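Travel > Trade Visits > Accommodation

Site visit: guest room fit-out at Grosulstead
October 1, 2018

14 shares | 2 comments

The Grosulstead open day was limited to one floor, with groups of 15 admitted at a time. Khôi La, who manages linen and housekeeping for the property, led ours. The building has 80 rooms, refitted in stages and finished in July.

The first stop was a standard double. Khôi began with the ceiling. It is off-white, with a recessed tray set inside a white moulded border, and the dark timber-brown headboard below has a thin gold line along its upper part.
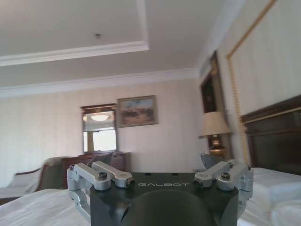
Room rates start at 299 a night, and the linen budget is set as a share of that figure. All bedding is white and comes from one supplier, Drorine, on a two-year contract. Duvet covers and pillowcases are washed off site. Khôi prefers a single colour for sorting, as stained pieces are pulled early and sent back separately.

The second part of the visit dealt with guest clothing. Garments left on a bed are laid out flat on the duvet, folded and placed on the nearest clear surface. Dark items are checked for lint against the white cover before folding. The pillows have a thin dark trim, so a made bed can be lined up by eye from the doorway.
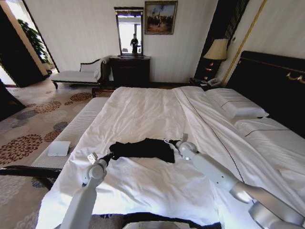 Folding follows a printed card written by Hậu Đoàn at Tiêu, the training firm. Sleeves go in first, then the hem is brought up to the collar. The target is 2 minutes per garment. Shirts on hangers are left alone.

Questions were taken in the corridor. The laundry dock was closed for drainage work and will be covered in a later visit.

We use cookies to measure site traffic. Accept | Settings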